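Subject: Re: [Grerkness-build] Linkage gripper, wrist mount and that sloppy left finger
Date: 10/8/22

Hi all,

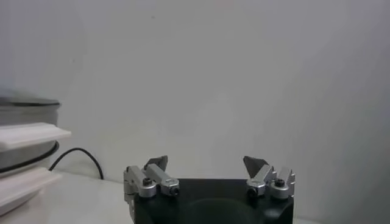 Gripper open, nothing between the fingertips, Pleter build

Thank you so much for the replies, and sorry it has taken me a while to write back (we had a house full of family and the bench had to wait its turn!). I'll answer the longest one first and then tell you where things stand.

Earlier on the list, a member in Aguirre wrote:

> I'd look at the pivots before you touch any code. When we
> built ours in July the fingers looked fine standing still, but
> one side lagged the other on every close. We had overtightened
> a screw on one linkage. Back it off until the finger swings
> under its own weight, then add a drop of threadlocker.
> Also, what are you using for open and closed counts? Ours
> never agreed with the Ollell notes.

You were right about the pivots, and I'm a bit embarrassed, having spent two evenings in the code first. The outer left screw, the small black hex one at the top of the link, was tight enough that I could feel it drag when I moved the finger by hand. I gave it a quarter turn back and what a difference! The inner ones I left alone. I haven't put threadlocker on yet, because I want to run it a good while longer before I commit to anything.

As for the counts, mine don't agree with the Ollell notes either. I have fully open at 526 and fully closed at 2,670. The notes would have me close at 3,000, and when I tried that the motor just sat there humming and got warm, so please don't copy that number without creeping up on it first. I go up in small steps with my other hand on the power switch, which is slow and dull but has saved me a gearbox already.

The fingertips are the gray plates, the flat triangular ones, and they do the job on boxes and blocks. Round things are another story. A pill bottle squirts out sideways nearly every time. I've been wondering about gluing a thin strip of rubber to the inside faces, or maybe cutting a shallow V into a second pair. If anyone has tried either one on Pleter, I would love to hear how it held up, and what glue you used, as my last try with rubber peeled off in an afternoon.

One more question while I have you. The cycle test is set for 14 closes and then a rest. Is that too gentle to show up wear in the pivots, or should I let it run longer?

Thanks again, you are a patient bunch, and I'll post the settings file once I've cleaned up my comments in it.

Warm regards from the garage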